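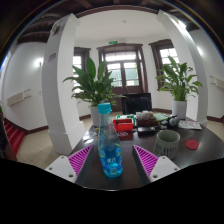

*Item 2: ribbed magenta pads either side of the bottle, tea table.*

**Gripper comparison, minutes, 14/10/2025**

Chair: Johannes Nel

1. Last minutes accepted. The Zilimlow controller is still on order.

2. Hand-held gripper, ribbed pads. Johannes went over the tea table runs. Agreed to keep bottles and cups in the object set and add the coaster.

3. Nornix and Gitus pads. 400 grasps logged on Nornix, 66 on Gitus. Too few on Gitus to compare. Johannes to bring Gitus up to the same number before we look at slip rates.

4. Camera. Chauke mount works loose after almost 11 runs. Try thread locker first. If it still moves we go back to the old bracket.

5. Labelling. File names to use the pad name first, then the object. Old files stay as they are.

Next meeting: end of October, same room.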